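Tamwood Evening Classes: Household Skills
Handout 4: Sorting and folding small laundry
Tutor: Colleen Fortin

Bring this sheet on Saturday. We will work in pairs at the tables, and each pair will share one basket.

1. Before you fold

Clear the table first. Take one piece at a time and find two corners along the same edge. Hold them apart and let the cloth hang for a moment so you can see which way it wants to twist. If one end is bunched up, lay the piece down and open that end out before you go any further. 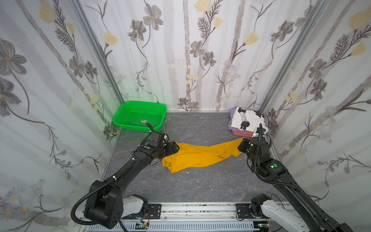
Most of the creases people complain about come from folding over a tucked corner. Smooth from the middle towards the edges with a flat hand. Thin cotton needs very little pressure. Towelling needs more, and a second pass across the grain.

Fold in half, edge to edge, then in half again. For anything long, fold the length into thirds — it stacks better on a narrow shelf.

2. Keeping the table in order

Put finished pieces at the back of the table and keep the middle free for the one you are working on. Plain and printed items go in separate piles. A basket with holes in the sides is best for pieces that may still be slightly damp, and it should stand at the back too, where you can reach it without leaning over your work.

If a cloth drops into a heap, don't try to rescue the old folds. Shake it out, find the corners and start again.

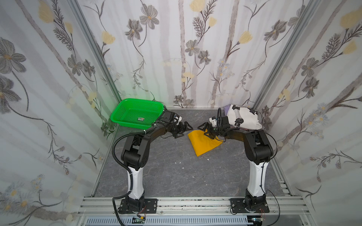
3. Practice for next time

Fold 12 pieces at home, at least four of them square. Write down which ones gave you trouble. Rosaire Lapointe will go over fitted sheets in the next class, so leave those for now.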